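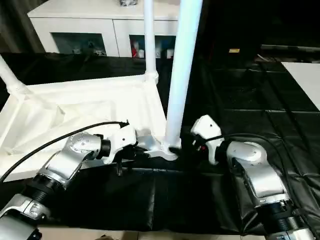
Somebody wrote under my February entry that a white stand should be thrown out as soon as one leg begins to move, and that mending such things is a hobby for people with too much time. Another comment said the opposite, that the leg is always good and only the bracket is guilty. I have thought about both of them all this week, and I think more about the second.

Search this diary
Search

9 August 2023

The stand is the Irkex one, which I bought when I came to Zokuverg street, no, I must write it properly, Zokuvberg. I always put the letters in the wrong order. The shop was Qiu, near the station, and the delivery cost almost as much as the stand. It was sold for plants and small things, up to 40 kilos, but I never put on it anything heavier than books and one winter box.

Since spring it leans. Not much, but a cup of tea shows it very clearly. I have put folded paper under it, and afterwards a piece of cork, and both helped for 2 days.

On its side, on the black padding, the whole thing looks bigger than when it stands. The poles go in all directions and one needs to be careful with the face. The thick pole is the one I do not trust. At its foot is the silver-grey bracket, and when I looked at this stand for the first time I thought the bracket was only for beauty. Now I believe that everything hangs on it. The slim pole has a white rounded corner and I have no complaint against it.

The flat panel has some light creases. I do not remember if they were there from the beginning. I wanted to look in the instruction paper, but I found only the paper for the Willow lamp, in 100 languages and without one useful drawing.

There is also the matter of threads. I have a great dislike of threads. They get into joints and wheels, and then one pulls and they become longer. I saw a few white ones again today, thin and curly, very bright against the dark. I would like to know from where they come. My curtains are dark grey.

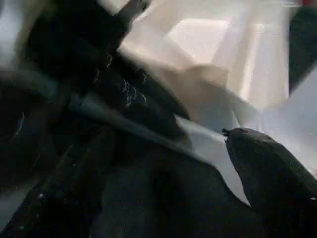
What is still to do

Ask in Qiu if they sell the bracket alone, and how much. If it is more than a new stand, think again.

Measure the thick pole at the bottom, where it becomes wider. I wrote down a number last time but I cannot read my own writing.

Buy a lint brush, the sort with a handle.

Sort the box of screws. It must contain 1,000 of them, and the right one is always missing. I began with the long ones before supper and stopped when the soup was ready. Tomorrow the short ones.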